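Amgate Grip Monitor Module
Part no. 2331-B
Replaces: 2331-A (withdrawn from sale)

Overview
The Grip Monitor Module sits between the arm controller and a two-finger gripper. It reads finger width and motor current and stops the arm if a held object slips. It is sold for tabletop pick-and-place work in labs and small workshops, and comes with a license for the Bornavico simulation package.

Safety notice for owners of 2331-A
Modules of the first revision can report "object held" after the object has been dropped. The fault appears when the gripper closes on a thin or curved part and the part slides out while the arm is speeding up. The module keeps the last good width reading and does not raise a stop. The arm then carries on to the place position with nothing between the fingers, or with the part hanging from one finger.

Units with serial numbers up to 1,233 are affected. The serial number is printed on the underside, next to the ground screw.

If you have one of these units:
Stop using the automatic resume function.
Set the arm speed limit to 20 percent until the module is replaced.
Keep people out of reach of the arm during every move, including test moves.
Do not rely on the green status light. It follows the same faulty signal.
Contact your dealer for a free exchange. Jadance and Babaei both handle returns.

A firmware update alone does not fix the fault. The width sensor input has to be changed — the old board can't be reworked in the field.

What changed in revision B
Finger width is now read on two separate channels. If they disagree, the module cuts motion and holds the gripper in its current position. The stop has to be cleared by hand at the controller. A dropped object is logged with the time, the last width and the arm speed.

Checking your setup in simulation
Run the slip test in Bornavico before you run it on hardware. Load a table layout with parts of mixed shape, choose a pick target and switch on "forced slip" in the fault menu. The simulated arm should stop and show code 2. If it continues to the place position, the project is still using the revision A profile.
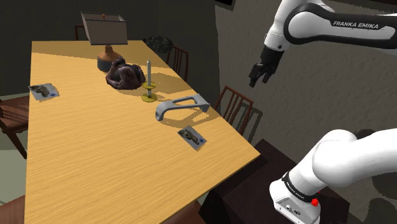
Simulated table layout with arm, gray handle, candlestick and fur hat.

In the box
Module, gripper cable, controller cable, mounting plate, printed safety sheet, Bornavico license card.

Not included
Gripper, arm, emergency stop button. An emergency stop within reach of the operator is required at all times.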